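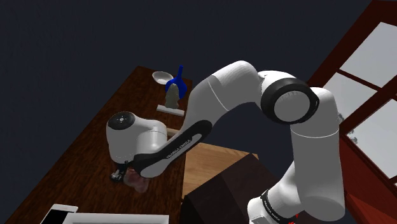 ## Stultarico, our robot arm project

Hi, I'm Tuulikki Ojala, and this is the page for what our student club has been up to since August. We call the project Stultarico (long story, it involves a spelling mistake on a sign-up sheet that stuck). Everything we do happens in simulation, so the arm up there is a rendered Franka Emika — and I'm still a little in love with how the light falls on it!

**Reaching for the glassy one.** The pinkish see-through thing under the gripper is my favorite object on the whole table and also the one I complain about most. Look how its color mixes with the wood grain behind it! If you're learning to find objects from camera images, that is just mean.

**The far end of the table.** White bowl, blue bottle-looking thing, little stone-like figure. My teammates wanted a plain table for the first semester and I voted for clutter, and I'd vote for it again. The forearm crosses right in front of that group from this angle, so we get to think about what the camera can and can't see.

**The room.** I love the window on the right with the pale sky and the hint of a tree. It does nothing for our grasping score, but I stare at these renders for hours and I want a view.

## Where we are right now

We have 2,951 attempts logged as of 9 December 2018. The first 1,000 were mostly the arm closing its fingers on air, and I watched far too many of them with a bowl of cereal in my lap. The controller we're using now is called Partanen, and it got us to 70 percent on solid objects. Glassy stuff is way behind that, so that's the winter job.

There are 21 of us on the list, though the number who show up depends a lot on exams. Astell is our training code and Zodetix is the little viewer we use to play attempts back — both are messy, both are ours, and if you join you'll be allowed to fix either one. Beginners are very welcome, you only need a bit of Python and some patience with slow renders. Find me after the next club meeting and I'll get you an account!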